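# Does More Teleoperation Data Help? A Report on the Bottle and Container Tasks

Yae Koyama and Aoi Kudo
Project report, Clomville, July

## 1. Why we did this

The usual advice for imitation learning is to collect more demonstrations. When a policy fails, the first thing people suggest is another afternoon of teleoperation. We wanted to check whether that advice holds on a small two-arm setup with two student operators, and we came away less convinced than when we started.

The data came from the bench in the Ichikawa lab. We recorded with Tuveo, the logging tool our course uses, which stores joint positions, gripper state and the head view for both arms. By the end we had 1768 demonstrations across 3 tasks: stand a bottle up, move a clear container to the other table, and pass an object from one gripper to the other.

## 2. Collecting

Each of us drove the arms in sessions of 28 demonstrations, then swapped. We reset the objects by hand between runs. The plan said "random placement," and we would like to be frank about what that means in practice. A person placing a bottle at random puts it where the arm can reach it. When we plotted the starting positions, most of them fell in a band in front of the left arm, and the far table was hardly used.

We also disagreed about what counted as a good demonstration. Koyama kept runs with a second grasp attempt in them, on the grounds that the policy should see a recovery. Kudo deleted these and recorded again. We did not notice until the second week, and by then the two halves of the dataset taught different habits. Our written protocol had one line on this, and it could be read either way.

Objects were left out on the tables between tasks, partly from laziness and partly in the hope that clutter would make the policy sturdier. The bottle on its side and the clear container were the two we cared about. The glass and the screwdriver on the far table were not targets in any task.
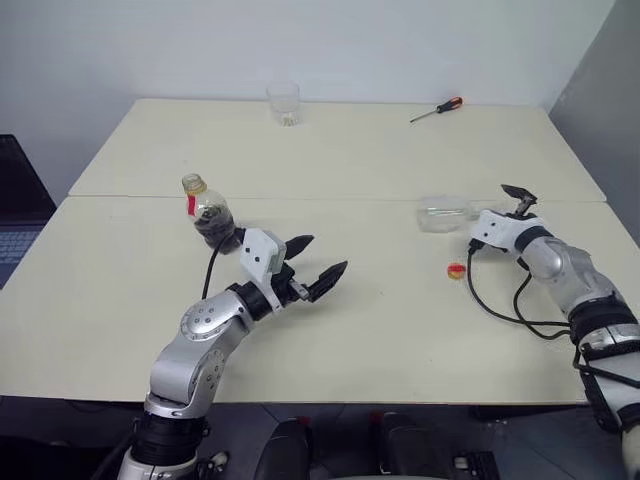 **How many demonstrations does a task like this need?**

We can't give a number, and we distrust the ones we have read. Our success rate on the bottle task stopped climbing well before we stopped collecting, and the later sessions mostly repeated positions we already had.

## 3. Training and results

We trained one policy per task and then one policy on everything, with the same settings. The single-task policies did better on the bottle and the handover. The joint policy did slightly better on the container, but we ran so few evaluation trials that we would not defend the difference.

The container was the weak point throughout. Clear plastic is hard to pick out against a cream table, and the policy often closed the gripper next to it. Adding demonstrations made this failure smoother to watch – the arm hesitated less on the way to the wrong place. Anyone scoring by eye could mistake that for progress, and for a while we did.

We then threw away every run whose starting position closely matched another one and retrained. The bottle policy lost nothing we could measure. We take this as fair evidence that much of our collecting time was wasted, though it comes from one bench and two operators.

## 4. Comparison with the Amcombe group

The Amcombe students ran a similar project with a printed grid taped to the table and a fixed list of positions. They collected far less than we did and reported better results on a bottle task. Their bottle was opaque and their lighting was different, so we don't claim the grid explains the gap. It is still the first thing we would copy.

## 5. What we would change

- Draw the starting positions from a list before the session begins.
- Agree on retries in writing, with two sample recordings to settle arguments.
- Evaluate after every few sessions. We waited until the end.
- Log which operator made each run. Tuveo has a field for it and we left it blank for the first week.

We would also cut the handover task. It took the most time to demonstrate, and its results depended so much on who was driving that we could not separate the operator from the data.

The trimmed and full datasets are both on the course drive, along with the position plots.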